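4.2 Bedding, reading and the time of lights-out

The diary forms were sent to 300 households in three towns, Loneo, Bornstead and Tramemitz, and asked one adult in each to fill in a short record every morning for 30 days. We used the Gwynne form with two changes. The question on alcohol was moved to the last page, and a new question asked what, if anything, had been read in bed the night before. After incomplete pages were removed, 3,804 nights remained. All results in this section are based on those nights unless a smaller set is named.

Reading matter was coded in five groups: books, newspapers and magazines, leaflets and other short printed items, screens, and nothing. The third group was added after the pilot, when several people wrote in "post" or "bank papers" under "other". We had expected it to be very small. In Loneo it was larger than newspapers and magazines together, and we kept it separate for that reason.

Figure 4. A brochure lying on a bed covered with a pale grey sheet.

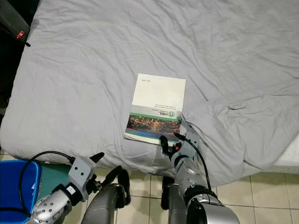 Lights-out was recorded to the nearest quarter of an hour. People who read a book went to bed earlier than those who looked at a screen, but the gap between getting into bed and lights-out was much the same for both. People who read leaflets or post had the shortest gap of all. It would be wrong to take this as a sign that short printed items help people sleep. A leaflet is soon finished, and many of these nights were also marked "tired" or "very tired" on the form. When the tired nights were taken out, the difference between leaflets and books was too small to report with confidence.

Bedding was asked for once, at the start, and again if it changed. Most people used a duvet all year. A smaller group changed from a blanket to a duvet in the autumn, and nearly all of these lived in Tramemitz, where the older houses are stone and the bedrooms face north. We looked for a link between the weight of the bedding and the number of times people woke. There was a weak one in the warm weeks and none in the cold weeks. The wording of the question did not help. "Heavy" and "light" were left to the person filling in the form, and the same duvet could fairly be called either.
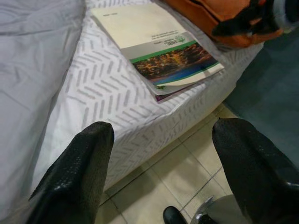
Room temperature was measured in 23 homes only. The loggers were placed at the height of the mattress, out of direct sun and away from any radiator. Two gave readings that jumped by several degrees within a minute and were left out. In the remaining homes the temperature fell steadily until a little before dawn, as expected, and the number of wakings followed the outside temperature less closely than the indoor one. Floors were noted as carpet, board or tile, but with so few homes in each group we make no claim about them.

The forms also had a blank space for comments. These were not coded, but they often explained an odd entry, and a few are quoted where they bear on the results. The two entries that follow are given as they were written, apart from spelling.

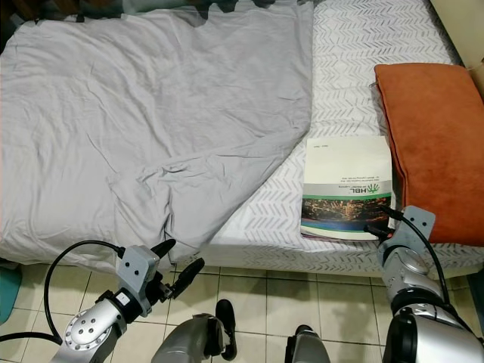
BORNSTEAD, November. Went up at ten. Read half a page and put it down on the covers. Woke at three because the duvet had gone to one side and my feet were cold. Pulled it back and slept until the alarm.

The second is from the same house, four nights later: "Same again with the duvet. Have put the old blanket on top to keep it still. Too warm now."

Comments of this kind were common. Slipping bedding was given as a cause of waking more often than noise, though the form had a tick box for noise and none for bedding. We would add one in any further use of the form. It also seems likely that the winter figures for waking include a share of nights when the room was warm enough and the cover had simply moved. The loggers could not show this, as they recorded the air beside the bed and not the temperature under the cover. 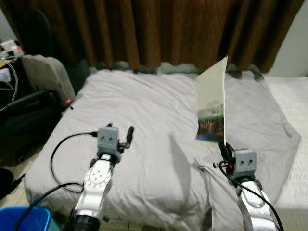

Two limits should be kept in mind. The forms were filled in by one adult per household, and where two people shared a bed we know nothing of the other person's night. The second limit concerns the time of year. Loneo and Bornstead began together, but the Tramemitz forms were held up at the printer and went out later, so the towns should not be compared week by week. Table 6 therefore sets them side by side by outside temperature, in bands of five degrees, with the nights in the lowest band joined to those in the band above.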